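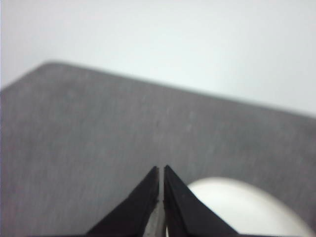 Grey fabric, white wall.

Nurses' strike at Pennington hospital – day 19 and still no meeting
Posted by Jana Buschmann, September, 7.40 am

Day 19. Minister's office says it is "monitoring". Monitoring what?? Five nurses now on the water-only fast outside the front gate, the rest on rolling stoppages. Any locals got news from this morning?

stavros_b
Drove past at 6. Tents still up, two ambos parked on the verge. Sushil Jaiswal was on the megaphone, voice nearly gone. He wants the 41 cut positions back before anyone sits down. Fair enough imo.

melomach_mum
Not fair enough. My dad's hip got bumped twice. I back the pay claim but a fast is emotional blackmail, sorry. Take it to arbitration like everyone else

Jana Buschmann
They did. Arbitration was in autumn, department ignored the finding. Thats why the tents.

melomach_mum
It ignored part of it. Read the thing. Rosters got fixed, staffing numbers didn't.

oana.s
Staffing numbers is the whole dispute tho. I did nights on ward 2 till last year, one nurse to 19 beds some shifts. Rosters being "fixed" means you know in advance how bad it'll be

stavros_b
^ this

h_vogler
Does anyone know if the Nistora clinic is taking overflow? Rang three times, recorded message. Need a dressing changed, not fussed about the politics.

oana.s
Hannelore – yes, walk-ins from 2 pm, side door. Bring your referral if you've got it, they were turning people around yesterday

h_vogler
Ta love.

melomach_mum
And this is my point, she shouldnt have to go to Nistora

stavros_b
So ring the minister's office. Not Sushil

Jana Buschmann
Update 11.15 am – council has passed a motion asking for talks. Non-binding so who knows. One of the five has been told by a doctor to stop, she's refusing. Will post if I hear more, please keep it civil while I'm at work.

Recent threads
Astard bridge closure, how long this time
Melomach bus cuts – petition
Who's standing for council in Pennington?
Nistora clinic parking fees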